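Wrist camera demos inside a PC case: how many resets per session?
Posted 2020-03-19

We are recording cable and drive demos in a desktop case for the Skakier policy. Success stalls after 223 episodes. Change the case pose more often, or record more?

Conham
Record more.

Kofler
Change the pose. We move the case every 3 episodes and log the offset. Two wrist views, gripper inside the case:
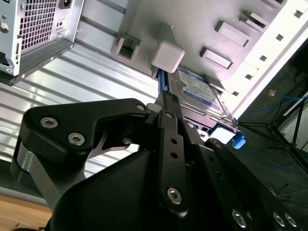
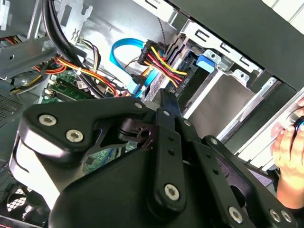 Should failed grasps be kept in the set?
Keep them, but label them as failures and leave them out of the first training run.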